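**Week 5 – Sea level, or why the bathtub is a bad model**

Read the Medosska chapter before Friday. All of it, including the part with the graphs.

Most people picture the ocean as a tub: add ice, water rises evenly, somebody fetches a towel. Three corrections.

1. *Floating ice barely counts.* An ice shelf already displaces its own weight. Its real job is holding back the glacier behind it, like a doorman.
2. *Warm water takes up more room.* No melting required. Textbooks bury this one, perhaps for lack of penguins.
3. *Ice has gravity.* A big ice sheet pulls the sea toward itself. Melt it and the water nearby drops, while coasts far away get more than their share. Antarctica's losses are felt strongly in places that have never met a glacier.

Land moves too. Parts of Scandinavia are still rebounding from the last ice age and are in no hurry.

**For Friday:** explain in 200 words why a tide gauge and a satellite can disagree and both be right. "It's complicated" is 2 words.
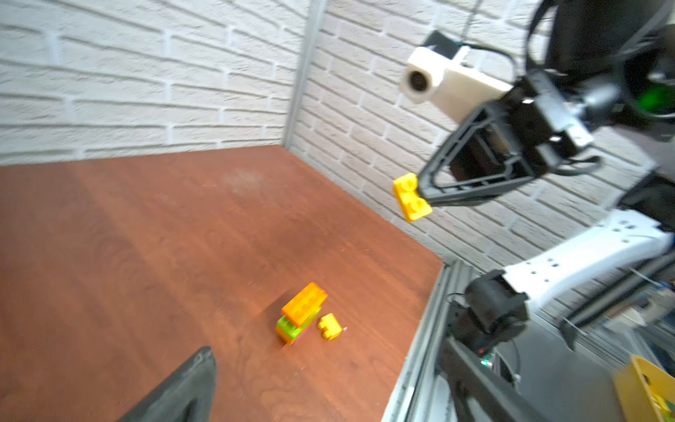
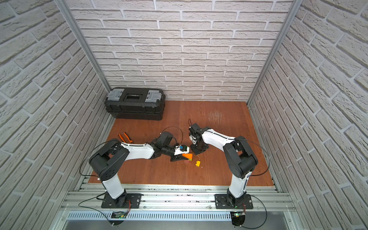
Orvokki Saarela objected that point 1 lets ice shelves off too lightly: the meltwater is fresher than the sea it floats in, so it does raise the level a little, and "barely" ought to come with a number.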